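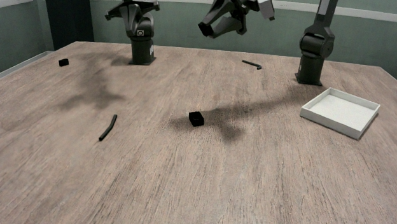

Akosua Gyamfi holds that a trailer pump should never be replaced until its inlet strainer has been opened and looked at. Purificación Zabala disagrees and starts at the battery. Both habits will serve you in this chapter, which covers the 12-volt demand pump and the lines on either side of it.

A demand pump has a motor, a pump head and a pressure switch. When a faucet opens, line pressure drops and the switch starts the motor. When the faucet closes, pressure builds until the switch opens again. If the pump cycles with every faucet shut, water is getting out somewhere, either through a leak or back through the check valve into the tank.

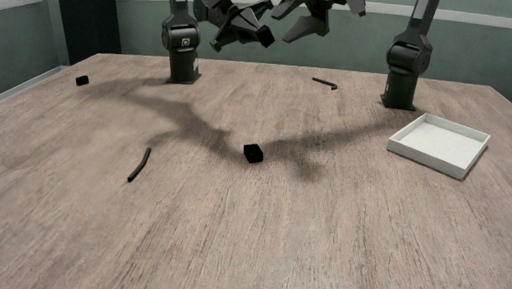

Figure 2. Two dark gray robot arms and a wooden tabletop.

The worked problems use the Kisex 794, mounted under the dinette of a Mowat travel trailer. You will need a pressure gauge that reads to 100 psi, a multimeter, and the wiring sheet at the back of the book. Drain the lines before opening any fitting. Trailers stored through February may have cracked elbows that don't show until the system is filled. 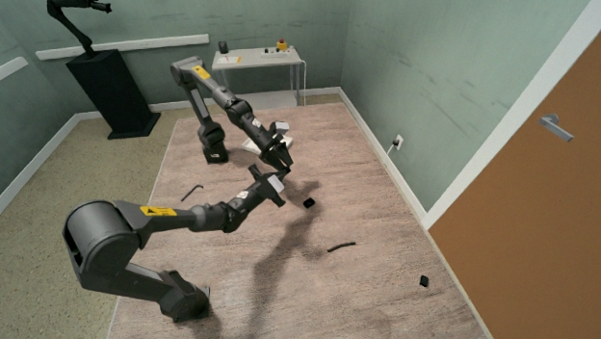
Section 1: Checking Voltage at the Pump

Turn on the pump switch and open the galley faucet. With the motor running, place the meter leads across the two pump wires and write down the reading. Then take a second reading at the battery posts. A large difference between the two points to a poor ground, a corroded splice or wire that is too thin for the run.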